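I will defend the hand crank to anyone who sits still long enough. My desk at home goes up and down with a motor, and every time I press the button it thinks about it, hums, and stops two inches short of where I wanted it (I've reset it 12 times since January!).
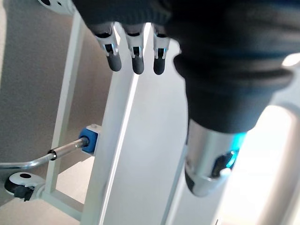
My friend Kyriaki Chatzigeorgiou went the other way and bought a crank table, and I teased her for a week. Then I tried it. You turn, it moves, you stop, it stops. Bliss!
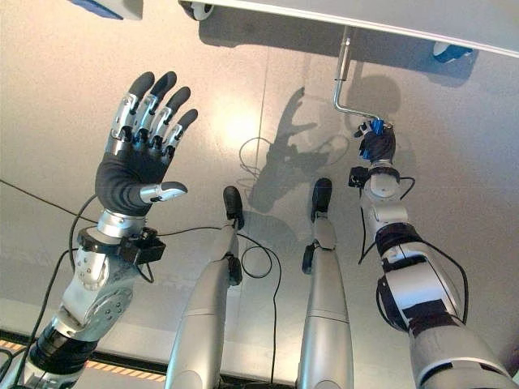 People complain that cranks get in the way, and okay, I've banged a knee or two. But so much depends on the shape. An L-shaped one hanging from a white panel, thin silver rod and all, gives you a proper arm to pull on, and you can feel what you're doing. A button can't give you that.
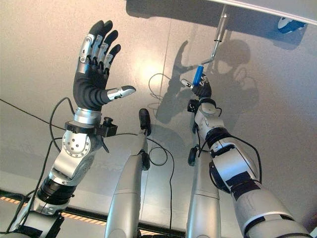

And please, furniture people, spend some money on the grip! It's the one part we touch every time. Make it fat, make it bright, make it easy to find when you're groping around down there with your coffee in the other hand. I'd pay extra for that, and I'm cheap.
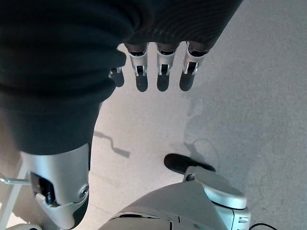 Pale gray speckled floor, with shadows.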